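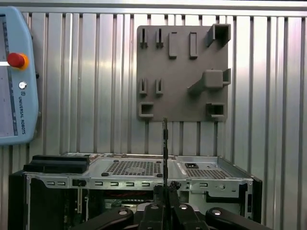 *Fig. 1. Red stop button and corrugated metal wall.*

# Why do people keep old computers at home?

Project report, spring term
Group: Ah-rin Baek, Gediminas Uibo, Shakuntala Kandpal
Teacher: Gisela Baumgart

## 1. The question

In our group we all had the same situation at home. In the closet or under the bed there is an old computer which is not used for years, and still it is not thrown away. We wanted to know the reasons for this, and what could help people to bring such a computer to a place where it is repaired or recycled.

We limited the work to Trullgate, and only to desktop computers and laptops. Phones would make the project too big.

## 2. How we worked

We made a paper questionnaire with six questions. In May we gave it to families in the streets between the school and the Drotska bridge, and we received 70 sheets back. We also talked longer with Chathurika Gunawardena, who has the repair shop Cluvedari. She let us read her price list and answered our questions two times, the second time by phone.

The first version of the questionnaire was not good. We asked "Do you have electronic waste at home?" and almost everybody wrote no. People do not think of their old computer as waste. After we changed the words to "a computer you do not use now", the answers became very different. The sheets from the first version are not included in the results.

## 3. Results

From the 70 families, 30 have at least one computer that they do not use. The reason written most often was photos and documents on the disk. People are afraid to lose them, and they are also afraid that a stranger will read them. The next reason was money: the computer was expensive when it was new, so it feels wrong to give it away for nothing. One man wrote that he paid 1,350 for his and "it will stay until I forget this number".

Only few families wrote that they do not know where to bring it. This surprised us, as we expected it to be the main reason.

Mrs. Gunawardena told us that many customers believe a computer is broken completely when only one part has failed. In a desktop computer the parts can be taken out separately, and the cables are mostly plugged and not soldered.
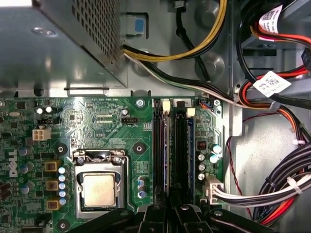

She often proposes to change one part and keep the rest. With thin laptops it is more difficult, and there she sometimes advises against the repair. The power supply itself she never opens. She replaces it as a whole, and she asked us to write this clearly in the report, so we do it.

## 4. What we would suggest

The library on Ko street could offer one afternoon each month when people copy their photos to a new disk with help. After that the old computer can go directly to the recycling box. We think this would help more than another information paper, because the families already know the place.

## 5. Problems with our work

The streets we chose have mostly houses with a cellar. In small apartments the result can be different, because there is less space to keep things. Also we did not ask how old the computers are. Gediminas wanted to include this question, but we had no more room on the sheet, and now we regret it.

Ah-rin wrote sections 1 and 3, Shakuntala sections 2 and 4, Gediminas section 5 and the tables in the appendix.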